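Notebook — reward and palatability bench
Home | Notebook | Protocols | Reading list | Contact

Print this entry | E-mail this entry

June, Tuesday, started 9:40

Sweetness x texture pilot, second pass. Notes for me and for Muthu Kandasamy, who has the scoring sheet.

Base is the Kellon vanilla custard powder, made up with skim milk. Four versions: plain, added sugar, added fat (Favari cream, the higher grade), added sugar and fat. Starch held constant. The first pass let the starch vary between batches and the thickness ratings were useless, so none of that data goes into the analysis.

Batch size 1000 g. Weighed on the Wurker balance after re-zeroing. Plain batch came out at 1000 g, sugar-and-fat batch at 204 g per cup instead of the 200 g target because I read the tare wrong on the first tray. Re-portioned the tray. No cups went out at the wrong weight.

Procedure as run:
Cups at fridge temperature, taken out in order, served within the window on the protocol sheet.
Water and one plain cracker between samples.
Liking first, then wanting, then sweetness, then thickness. Order of the scales is fixed. Order of the samples is not.
No brand or ingredient information given before the last scale.

Wanting and liking are still being treated as the same question by a fair share of the panel. The wording "how much do you want more of this right now" helps a little compared with "desire to eat." Several people still copied the liking mark straight down the page. Muthu suggests putting the wanting scale on a separate sheet. I would go further and ask it after a short delay, but that adds time per sample and the session already runs long.

Impression from the raw sheets, before any statistics: sugar and fat together score higher on wanting than either alone. Fat alone does very little for sweetness ratings, as expected. Thickness goes up with fat even though the starch is constant, so either the panel is reading creaminess as thickness or the cream really does change it. Need the viscometer to settle that. It is booked until the afternoon.

The Cusi questionnaire (restraint and emotional eating items) was given at the end instead of the start. Asking people about overeating and then handing them custard seems likely to push the ratings down. Two items on the old form were double-barreled and have been split. The scoring key has to be changed to match — not done yet.

13:15

Viscometer free. Plain and added-sugar read close together. Added-fat reads higher than both, outside the spread of the repeats. So the thickness ratings are at least partly real and I can't call it a labeling problem. For the next pass, either drop the starch slightly in the fat versions or keep it and use measured viscosity as a covariate. Leaning toward the covariate. Adjusting starch by hand is how the first pass went bad.

Serving: spooned portions drift upward over a tray. The later cups are fuller. Weigh every cup from now on and stop trusting the scoop.
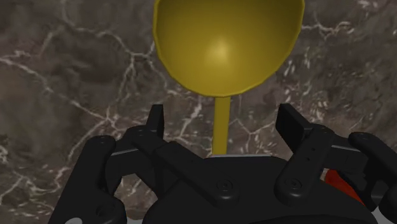
Yellow ladle, held upright by the handle (render).

To do: scoring key, separate wanting sheet, ask Muthu whether the delay is worth the added time, order more cream.

Print this entry | E-mail this entry

Comments (3)

dlw: Did you log time since last meal? Our wanting scores were mostly that.

M. Kandasamy: Yes, it is on the back of the sheet. Not entered yet. I would rather keep the delay out until we have looked at it.

parsnip: Please keep the viscosity readings per batch and not just the mean. I asked for this last time too.

Previous | Next | Index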